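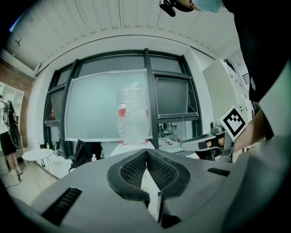 Two hand-held grippers, one with a square black-and-white marker on top.

Covine women sign guard Pui-shan Yu until the end of the season

Basketball club Covine has signed point guard Pui-shan Yu, and the contract is valid until the end of this season. Yu is coming from Feyisa, where she played the last 2 years and was captain in the second one. She will wear number 11.

The club was looking for a guard from July, when Kristine Bautista had surgery on her left knee. Bautista is running again, but the doctors do not allow her full contact before the new year. In the meantime she is helping the coaches with the under-16 girls on Tuesday evening.

Yu is known mostly for her defense and for her calm passing against the press. In her last game for Feyisa she scored 21 points against Plokeo, which our supporters will maybe remember, as Plokeo is also our next opponent at home.

"I know three of the girls from the summer league, so I did not feel like a stranger at the first practice," said Yu. "The coach wants us to run more than I am used to. I need a few weeks for this, but I like it."

Her papers are already confirmed by the league and she can play in the next round. The games stay without spectators for now. The stream from the Fandeck hall is free for all members, and the link comes by email on the morning of the game. The last home game was watched 3,909 times, and we thank everybody who wrote to the players after it.

Members who did not receive the link last time should please check their email address with the club office before Friday noon.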